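Unit 4. Secondary packaging and case count

Read before the exercise session. Terms marked in the glossary of Unit 2 are not defined again.

4.1 Levels of packaging

Primary packaging touches the product. Secondary packaging groups primary packs into a unit that can be handled or shelved. Tertiary packaging holds secondary units together for transport, usually on a pallet. A reusable bin used for picking counts as secondary for the purposes of this course, even though it never reaches the buyer.

4.2 Fill rate

Fill rate is the volume of the packs divided by the inside volume of the container. For rigid cartons the pack volume is taken from outside dimensions. For flexible packets the value depends on headspace gas and on how far the contents settle, so it must be measured on filled samples. Oberholzer's method uses water displacement in a sealed sleeve. Edeltraud Oberholzer's handout from Unit 3 gives the procedure and the correction for sleeve thickness.

A fill rate computed from flat film dimensions is wrong and will be marked as such.

4.3 Case count

Case count is the number of primary packs per secondary unit. It is limited by volume, by gross weight and by the order pattern of the customer. The lowest of the three limits applies.

Worked case: the Zallden line runs a snack packet with a mean displaced volume of 432 cubic centimeters. Three packets occupy 1,296 cubic centimeters. In a bin with an inside volume of 2,000 cubic centimeters the fill rate is 64.8 percent. A fourth packet would need 1,728 cubic centimeters, or 86.4 percent. The Wendt guideline used in class caps loose flexible packs at 80 percent, so the case count is 3.

4.4 Sampling

Take 200 filled packets per batch, spread over the full run. Discard any with a leaking seal and record how many were discarded. Report mean and standard deviation. Do not round the mean before computing the fill rate.

Exercise 4 repeats the worked case with the Getska bin and is due at 4 p.m. on the date given in the course plan. Show units in every line.
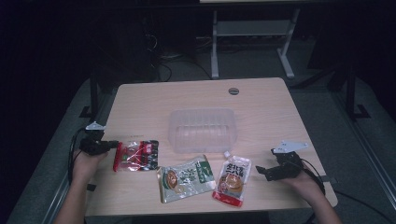
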